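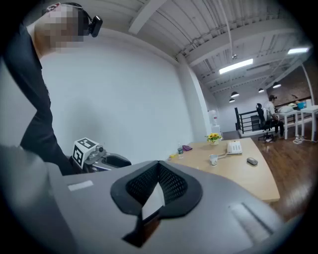

How many hand-held demonstrations does the policy need before it stops confusing the phone handset with the mouse?
On the present evidence, 968 demonstrations are too few and 1525 are sufficient under the Prakonik training schedule. The point between the two has not been established.

Project diary, Caddale group. Wednesday, entry closed at 5:40 p.m.

The morning was given to the second round of comparison for the desk-clearing task. The policy trained on the smaller set placed its first grasp on the wrong object in a large share of trials, and the errors fell mostly where the two objects stood close together. The policy trained on the larger set did not repeat this error in the same test positions. Both were run with identical settings, and the test positions were fixed in June, before either set was complete.

The group considers the result sound for this desk height and this lighting. It should not be extended to the Clerkwood rooms, where no trials have been run.

A separate matter concerns the length of the recordings. The full archive now stands at 3902 demonstrations, of which nearly 7 percent fail the Kadrić check for marker tracking. Most of the failures occur when the wrist turns quickly and the cube marker is lost for several frames. The earlier practice was to fill the gap by interpolation. As of today, such recordings are set aside and are not used for training until the effect of the filling has been measured. The two sets compared this morning contain none of them.

Operators are again asked to hold still for one full second at the start of each recording. The instruction was followed unevenly last month, and the alignment between the two hands suffers when it is omitted.

In the afternoon the grasp-width calibration was repeated on both grippers. The left unit closed slightly wider than its logged value. The offset has been entered in the calibration file, and the old file is kept under its previous name.

Outstanding: train at one size between the two sets; repeat the handset trials with the cord on the opposite side; decide whether the head camera stream is to be stored at full rate. The last item is carried over from the previous entry.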